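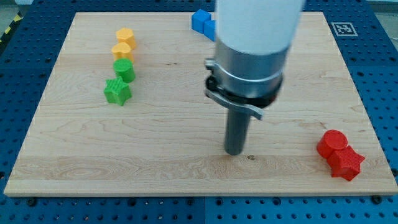

Dulce Ochoa asked after the last round whether people who had never touched a controller could sign up. Yes, they can, and we would like more of them this time.

Centon is looking for 11 participants for a comparison of two arm controllers, Ercombe and Gollow. You will use each one to push small plastic blocks across a board with a rod tool, sorting them by color. The arm and the board stay the same for both -- only the controller changes.

Sessions run through June, starting at 10 in the morning or 2 in the afternoon. Plan on three hours with a break. You will fill out a short form after each controller and talk with us at the end.

You should be 18 or older and able to stand or sit at a bench for 40 minutes at a time. Glasses are fine. If you worked on either controller, please don't apply.

We pay $90 per session, plus parking. Closed shoes are required in the lab.

To apply, write to Eustaquio Galindo at the Centon front desk with your name, the start time you prefer, and whether you are left- or right-handed. People from the spring round may apply again, but new applicants get first pick of times.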